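I met Niamh Flanagan at the side door of the Tralletti bakery at twenty to five in the morning, which was her idea and definitely not mine. She'd told me on the phone that if I wanted to talk about rye bread I had to come when the rye was happening. So there I was in Sadport in the dark, in my good coat (mistake, it still has flour in the seams), holding two coffees from the gas station.

"You brought the bad coffee," she said. "Good. I like the bad coffee."

Niamh has been baking here for 27 years, first for old Casimiro Montoya and then, when he retired, for herself. She kept the name over the door and she kept his starter, which lives in a gray tub on the bottom shelf and gets fed before anybody says good morning to anybody else. I asked if it had a name. People always name them, don't they?

"It's called the starter," she said. "Casimiro would have thrown me out the window if I named it."

She learned the rye from him by standing next to him and getting it wrong. He never wrote anything down. When she asked how much water, he'd say "until it looks like mud you'd be happy to walk in," and she spent most of her first winter trying to work out what kind of mud makes a man happy. These days she weighs everything. A loaf goes into the tin at 680 grams and she'll scrape dough back off the scale for the sake of a gram or two, I watched her do it over and over.

We got onto deliveries while the first batch was in. She used to do them all herself, on a bike with a big crate on the front, before the van and before Valentin Marinescu came on to drive it.

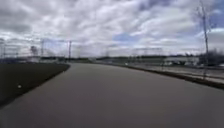 "I miss the bike, I do," she said. "Not in December! But you'd have the whole town to yourself and you smelled wonderful. Dogs loved me." She laughed at that for quite a while, and then the timer went and she was up and gone with a peel in her hand, talking to me over her shoulder.

What I really wanted to ask about was the price. There was some grumbling last year when the big rye went up, and Ignacio Sotomayor, who runs the Llorente café across the square, switched to a cheaper loaf. I figured she might not want to discuss it. She did!

"Ignacio came in and told me to my face, so I've got no problem with Ignacio," she said. "Flour went up. The oven bill went up. What am I going to do, make it smaller and hope people can't count slices? He still buys one for his own kitchen, by the way. You can print that."

Saturdays are the big day. The Saturday before I visited they sold 334 loaves, and she knew the number because it annoyed her: she'd been hoping for more, and the seeded ones hadn't moved. She blames the rain. Valentin, who had come in by then and was loading trays, blames the seeds.

I asked her what people get wrong at home, since I've made some truly terrible rye in my time. She wanted to know how long I waited before cutting it. I said, well, until it stopped burning my fingers.

"Oh, no," she said. "No, no. Tomorrow. You cut it tomorrow." She looked so sad for me that she went and got a loaf from the day before, wrapped it in paper and wouldn't take a cent.

She's teaching a rye class in the back of the shop on Tue 13 November, with room for 4 people, and she says you should bring an apron and a tub with a lid. Ask at the counter. I've already put my name down, so that's one spot gone. Sorry!

Contact | Copyright Podus, all rights reserved | Back to top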